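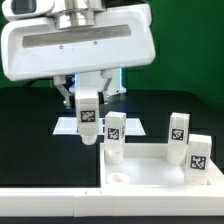
A reader named Endik wrote in after my last post to say that I'm too easy on these machines. They can move parts all day, he said, but he has yet to see one that could unload his dishwasher without a person standing next to it.

I think he's mostly right, and I've been chewing on it since. Picking up a block and setting its peg in a round socket is a real job. Shops pay people to do things very much like it. But the block has a printed marker on its face so the machine can tell which one it is and which way it's turned. My coffee mugs don't have markers.

Print this page | E-mail this post

I spent 11 years doing bench assembly before I moved to the office side, so the shop floor is the part I know best. At Firkov we had one station where a person put 352 small housings into trays per shift. That job could go to an arm today. The parts are all the same and the tray is always in the same place. The trouble is the other half of the shift, which was finding the short box, peeling stuck liners off the parts and noticing that a batch felt wrong in your hand.

Voltevus had an arm on trial when I went to visit in the winter. The sheet taped to the door said 3,587 picks tried and 3,520 good. That sounds great until you do the math. It leaves 67 misses, and somebody had to walk over for every one of them. On a shop floor you can plan for that – you put one person in charge of four or five stations and they make the rounds. In a kitchen the person making the rounds is you, and you might as well have put the plates away yourself.

Laundry is worse. A shirt doesn't hold its shape, and two shirts in a pile are hard to tell apart even for me. I have seen a few folding videos and they are slow. I don't mind slow if I can leave the house while it runs, but I wouldn't leave the house yet.

So my answer to Endik is that for sorted parts in a fixed tray, yes, they can do it now. For dishes, maybe a few kinds of dishes in a rack made for the purpose. For the rest of the house I'd wait. I'm going to look at the Hijazi floor washer next, since two of you asked, and I'll write up what it does with chair legs.

Print this page | E-mail this post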